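Thread: Play kitchen counter — keep the drop-in stovetop and sink, or swap them?
Board: Small Builds > Play Kitchens and Pretend Food

graygrout
We have a play kitchen that gets used hard and I'm trying to decide what to do with the counter. The top is white with a smooth matte finish. Set into it are a black stovetop panel with a raised rim, a dark gray sink, and a second, much smaller square basin that never seems to have a clear job. White subway tile behind, gray grout.

The cabinet underneath is a Dundus, bought used in November. The top is my own. I cut the openings with a jigsaw and cleaned them up with a file, and they came out fine except for the back corner of the stove, which I'd rather not talk about.

Two questions. One, is it worth replacing the glossy stovetop with something matte? It shows every fingerprint. Two, what do people use a small extra basin for? Right now the play food is down to plain blocks and they end up all over, on the stove, on the counter, everywhere but in a pot.
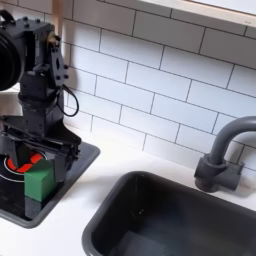 Green block on the stove, sink to the right.

ovenmitt_618
I'd leave the stovetop alone. The red burner print is what tells a kid where to cook. We had a plain matte panel on ours for a while and it got treated as more counter. Things were parked on it and that was all. I ended up buying a burner sticker and the edges lifted within 3 weeks.

Fingerprints come off with a dry microfiber cloth. Don't use glass cleaner on a printed panel unless you know the print is sealed.

tallpantry
Disagree on the gloss. Ours was shiny too and under a ceiling light you could hardly see the burner from the kid's side, just glare. I put a matte laminate sheet over it, the kind meant for desks, and drew new rings with a paint marker. It's been two years. Some wear in the middle, nothing serious.

Also, a raised rim is a pain. Crumbs of play dough collect against it and you need a toothpick to get them out.

graygrout
There's no play dough in this house near the kitchen, so the rim is less of a problem for me. It does stop things from sliding off the stove when somebody bumps the cabinet, and I like that.

On glare, I have one light off to the side and the red still reads pretty well from where I stand. I haven't gotten down to kid height to check. I'll do that.

The reflections don't bother me much either. Put a block down and you get a bit of its color in the black surface. What bothers me is smears, and only because the counter next to it is so white that the whole thing looks dirty when one part is.
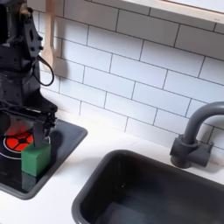 I've thought about going with a gray counter for the same reason, but the white hides scratches better than I expected. I went over it with a melamine sponge once and it came up fine. I wouldn't do it every week. It will polish a matte finish over time and then you have shiny patches.

One more thing while I'm at it. The spatula hangs on the wall back behind the stove area and I'm wondering if it should move. Anyone hang tools somewhere else?

spoonrest
Leave it. A tool by the stove is where a tool should be. If reaching over is a problem, put a second hook lower down on the side of the cabinet. Use a real screw hook, those adhesive ones gave up on us one after another. Holub makes a short brass one that doesn't stick out far enough to catch a sleeve.

tallpantry
Adhesive hooks are fine on tile if you wipe it with alcohol first and wait a day before hanging anything. They fail on painted board. Different surface, different result.

spoonrest
I did wipe it with alcohol. They fell anyway. Maybe a bad pack.

ovenmitt_618
About the small basin: we used ours for scraps. Peels, eggshells, anything "thrown away" in the game. It got used more than the big sink did. Before that I had a Jukix bin on the floor for the same job and it was kicked over constantly.

kettleblack
Prep bowl here. Food that's waiting to be cooked goes in the small one, dishes go in the big one. It took a few reminders and then it stuck. It works well with blocks because they don't roll. Felt food tends to get wadded up in there and forgotten.

If yours is shallow I wouldn't bother with a liner. If it's deep enough that little hands can't get a block out easily, cut a piece of gray foam and raise the floor of it.

graygrout
Scraps is a good idea. I like prep better, mostly because it gives the blocks somewhere to start from, and it's a short reach from there to the rest of the counter. I'd been thinking of covering the small one with a board to get more counter back, but I'll hold off.

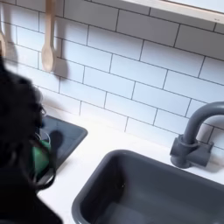

The inside is flat and matte, so I may not need foam at all. I'll try it bare first. The big sink stays as it is, under the faucet, for dishes only. The corners are rounded enough that a cloth gets into them without any trouble, which is more than I can say for the one in my real kitchen.

kettleblack
Rounded corners, yes. Our first sink was a square plastic storage box and it was never clean.

What did you seal the cut edges with? I'm about to do a top like yours and I've had the raw edge swell on me before.

graygrout
Vollora edge sealer, 3 coats, light sanding between the first two. Then a thin line of clear silicone under the rim of each drop-in piece. Go easy on the silicone. I used too much on the stove and spent an evening picking it off.

tallpantry
Silicone under the rim means you can't lift the parts out later without a knife. I'd use foam tape. Same seal for a toy that never has water in it, and you can change your mind.

kettleblack
Mine will have water in it. They always find water.

ovenmitt_618
Then silicone, and put 8 screws in the top instead of four. Mine bowed at the front after the first summer on the porch.

graygrout
This one stays indoors, but I'll add screws. Keeping the stovetop for now. I'll check the glare from lower down tonight and post back if it's as bad as tallpantry says.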